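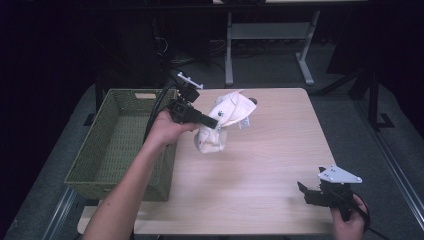

El Club de Béisbol Dultthorpe es un equipo aficionado de la liga regional de Flekonwood, conocido por su longevidad y por una relación más bien distante con la victoria. Disputa sus partidos como local en el campo de Chu, de 712 asientos, cifra que la afición nunca ha puesto a prueba.

Historia

El club nació de la fusión de dos equipos vecinos que se detestaban y que, según la crónica local, siguieron detestándose dentro del mismo vestuario. Ascendió tres veces a la división superior y descendió otras tantas, siempre en la temporada siguiente.

El 29/12/2023 anunció como mánager a Fereshteh Bakhtiari, hasta entonces instructora de bateo del Clilumden. Fue la primera mujer al frente del equipo y también la primera persona en el cargo que pidió ver las estadísticas antes de firmar. Firmó igualmente. Su presentación, en enero, reunió a unas 300 personas, más que cualquier partido del año anterior.

Rivalidad

El encuentro con el Clilumden se conoce como «el clásico del aparcamiento», por el lugar donde suelen acabar los jonrones visitantes. Los locales han aportado dos.

Uniforme

Camisola gris con letras granates. La gorra lleva una D que los rivales leen como una O.

Véase también

Liga regional de Flekonwood
Campo de Chu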